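**Pidska two-finger gripper kit, for school clubs and student teams**

Price per kit: 849 kr. Clubs which order for a whole class should write to us first, we can usually make a better offer.

The Pidska kit is a parallel gripper for small teaching arms. It was made together with the robot club at Torvik school, where the pupils work in pairs on one task for the whole term: bring the fingers to a bag by its handle, close, lift, and put it down on a marked place. The kit fits the Oltier arm directly. For the Arura arm you need the adapter ring, which we sell separately.

What you receive:

- gripper body with motor and cable (300 mm)
- one pair of black fingers
- mount for a small wrist camera (camera is not included)
- screws, one hex key, printed guide of 40 pages
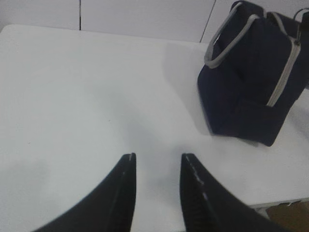
Club Equipment List, page 166

The task with the bag looks easy, but it teaches a lot. A bag with two loop handles is a good choice for beginners, as a light grey handle against dark navy cloth is easy to find for the camera program. Start with the bag away from the fingers and let the pupils plan the way over the table by themselves. Later they can try a softer bag – this is much harder, and we advise to wait with it until the second half of the course.

**Care of the fingers**

The inner faces get scuffs with use. Small marks do not disturb the grip. If the fingers no longer meet evenly when they close, change both at the same time. Wipe them with a damp cloth, never with solvent.

**For the teacher**

Frøydis Strömberg leads the club at Torvik and has written the exercises in the guide. She recommends groups of two, and one pupil always with the hand near the stop button. New exercises come in September and are free for all who have bought the kit.

Delivery takes around two weeks. Spare fingers are sold in pairs only.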